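Pimier Cloth Folding Notes – README
Last edited 11/6/23

What this covers

Records of cloths being spread, gathered and folded on a pale tabletop. 996 attempts in all, with one row per attempt in folds.csv. The name comes from the Pimier laundry list we started from, and very little of that list survives.

I would not take the "fold quality" column at face value. It was scored from one to five by whoever was at the table, and a three on a towel is not a three on a thin sheet. Thin cloth creases if you so much as look at it.

Colour names

Pale green, mint and "light green" were all used for the same sort of cloth before July.
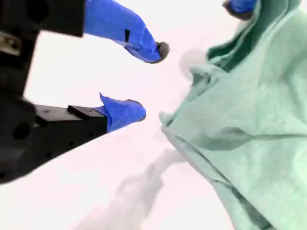

They have been merged into "mint" in the current version – badly, in places. If your work depends on colour, check it yourself.

Sizes

Widths were taken flat, in centimetres. Crumpled cloths have no width recorded, and the 400 rows where somebody guessed have been blanked. The Simport release kept those guesses and should be avoided.

White on white

A white cloth on a bright surface is hard to outline, and I doubt the edge labels for that group are worth much. A further 30 rows have no outline at all. 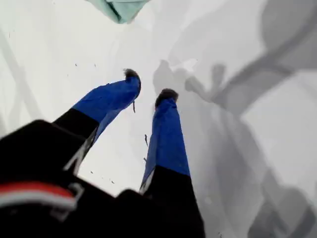 Lukoševičius wrote back to say that the white group is usable if you drop the edges and keep only the start and end states, and that throwing it out would be a waste. Perhaps. I have left it in, flagged.

Not included

Fabric content, thread count, washing history. The Vulletti list claims to have all three for 3,000 cloths, but I have yet to see how they were checked.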